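Fault Investigation Technician, Home Trials (fixed term)
Brerkitz — Gripper Safety Group
Reports to: Trials Safety Lead

Brerkitz runs two-finger grippers in lived-in homes under the Wirkosis program. In April a gripper failed to open on a stop command while a household member was within reach. There was no injury. The stop signal was logged as received, and the fingers held their closing force for 11 seconds before power was cut by hand. Home trials continue at reduced force, with an operator at the power switch. We are hiring one technician to find the cause and close the report.

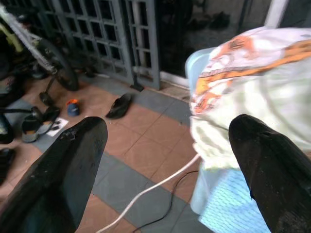 The unit concerned had 1129 hours on it. Bench tests at our Prutden workshop have not reproduced the fault. Two causes remain open: a strained connector at the wrist, or a dropped message between the controller and the finger drive. The technician will work on both.

Duties
Run open and close cycles in sets of 2000 and record every missed release.
Inspect wrist wiring and connectors after each home session.
Check cable routing on the arm and on the floor before power-up.
Attend handling sessions and stop them when a person comes inside the marked reach without the operator's say-so.
Write up faults in the Thampi log the same day.

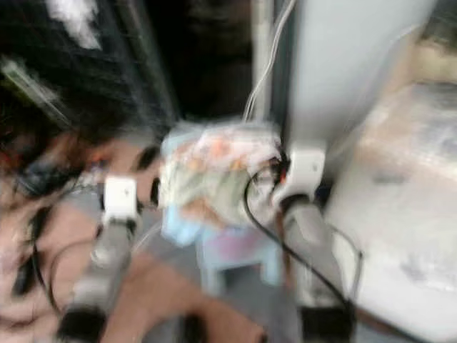 Handling session with a bagged item, person within reach of the gripper.

Requirements
Two years of hands-on work with motor drives or similar equipment. Able to read wiring diagrams and controller logs. Comfortable working in small rooms and at floor level. Experience with incident reports is useful — training is given on our own format.

To apply, send a resume and one fault report you have written, with client details removed, to the Prutden office. Quote reference 2000-G.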